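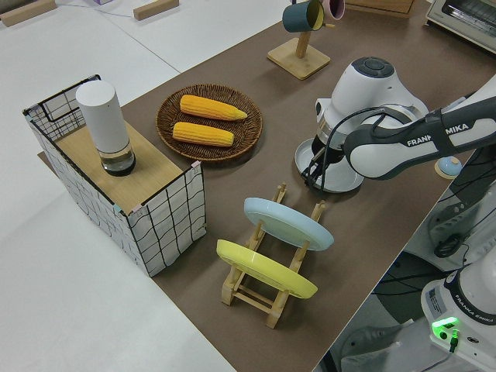

Olero Tabletop Kit – README

Olero is a kitchen task kit for people who run a single arm at a table and want to start on real chores this week, with the fixture design already done for them. We've been using it in our own lab since March and we love it, so this file is long. The kit is built around dishes and food props: a wooden dish rack with upright slots, a mug tree, a wicker basket that takes two ears of corn, and flat plates you can lay anywhere the gripper reaches. We run it on a Franka Emika arm, with a plate lying flat under the gripper and the rack close by, already holding a blue plate and a yellow one. Any arm with similar reach should do fine!

What you get

Task sheets: 28, one page each, with a start layout and a success rule
Difficulty levels: 4
Scripts: reset checklist, logger, scoring tool
Config files for the Givau gripper driver (other drivers need a small wrapper, see docs/wrapper.txt)

Getting started

Clear the table and tape the origin mark down first. Copy the config folder into your workspace, edit arm.yaml with your own base offset, then run check_layout. It prints every pose it can't reach. Our first try listed a lot of them, and moving the rack a hand's width closer to the base fixed nearly all – worth trying before you touch any code.

Start with corn to basket. It's forgiving, and the basket rim gives you plenty of room. Plate to rack is the one everybody wants to show off, and it's hard: the slot is narrow and the approach angle matters a lot. Mugs fall somewhere in between.

Scoring

Each sheet is scored over 100 trials. A run counts only if the object is still in place when the arm is back home. Partial credit is off by default (set partial: true to turn it on).

Known issues

The Fleter logger drops the last line if you quit with Ctrl-C. Use the stop command.
Sheet 19 has the mug handle facing the wrong way in the drawing. The text is right.
Setup takes around 119 minutes the first time, mostly calibration.

License

Scripts and sheets are free to use and change. If you write a new task sheet, please send it to the Kinsella tracker – we'd really like to try it.

Last updated Sun 8 September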